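## 3. Material y disposición de las piezas

El presente apartado recoge el trabajo realizado en el taller Benavides durante el mes de mayo, dentro del proyecto Lenar, dedicado al diseño de juegos de clasificación por color y forma. El presupuesto asignado fue de 80 euros.

Se optó por un tablero de madera clara con la veta a la vista — el acabado pintado se descartó en la primera revisión — y por bloques pequeños de colores vivos, entre ellos cilindros y estrellas.

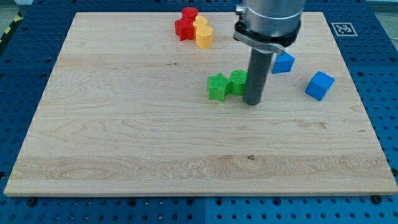
¿Por qué se eligió un tablero sin pintar? El tono claro de la madera contrasta con el rojo, el amarillo y el verde, y facilita distinguir el contorno de cada bloque.

La propuesta se comparó con el juego Plindon, de 52 piezas, cuya caja resultó excesiva para el aula. Quedan pendientes el lijado de los cantos y la ficha de uso, que se entregará en 7 páginas junto con el anexo Furent.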